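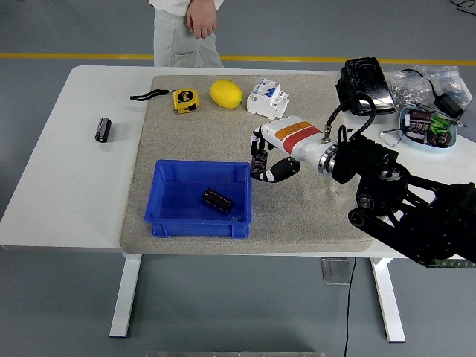 The robotic hand works over the sorting table, with capacitors and other parts within reach. Photo: Prumura

Prumura Publishes Good Practice Guide for Robot Hands at Shared Tables

BORNHAM, June – Prumura has published a guide of good practice for companies that use robot arms with fingered hands close to people. The guide has 18 rules and is free to download.

The safety standards for industrial robots are well known, but they are long, and small workshops often do not know where they should begin. The new guide does not replace these standards. It explains in simple words what a team should check before the arm is switched on, and what must be written down after the work.

"We asked operators what they do every day, and we compared it with what their manuals say," said Giuliana Flores, who led the writing of the guide at Prumura. "The difference was sometimes big. A rule has to be short enough that a person remembers it with the hands full."

Among the rules are the following. The border between the walking area and the working area must be marked on the floor. Each arm must have one named person who is responsible for it during the shift. Cables must be checked at the start of each shift. When a person has to reach onto the table, the arm must first be put in a protective stop.

The draft was tested for 2 months at the electronics recycling firm Prikus and at the repair company Hwang. In this time the teams filled in 839 check sheets. After their comments, the rules about capacitors and other small parts were written again, and the daily check sheet became one page.

Prumura will print 1,000 copies of the guide for training centers. Comments for the second edition are welcome from all users, also from those who have only one robot.

Press contact: Giuliana Flores, Prumura, Bornham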